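Subject: Re: [narnside-data] Tabletop pick episodes, February batch

First 107 episodes from the Nukholm table are on the share, bottle and plate task included.

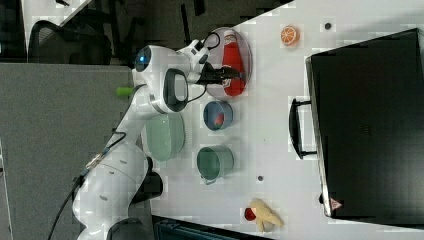 Shabnam Jafri wrote:
> Before we record more of these, can we settle what counts as a good
> episode? In the last batch I found 27 where the operator stopped, backed
> off and tried the grasp again. I would keep them, but the Peixoto loader
> has no field for it and they train as if they were clean.
>
> Also, are the other objects being moved between episodes? If the mug and
> the bowls stay put, the policy will learn the table.

Retries: keep them. I added a "retry" flag to the episode header, and the Barkero branch of the loader reads it. Older files without the flag load as before. Please don't trim the pauses – I'd like the timing left alone until we have trained on it once.

Objects: they were moved every 5 episodes. That is too seldom, I agree. From the next session on, the operator will change the layout after every 2, and the bottle should end up pointing a different way each time. The plate can go anywhere the arm reaches without stretching.

Still open is the instruction text. Half the episodes say "pick up the bottle" and the rest say "take the red bottle off the plate". I can rewrite them all to one wording, or leave the mix. Shabnam, which do you want for the first run?

The share is read-only until the checksums finish.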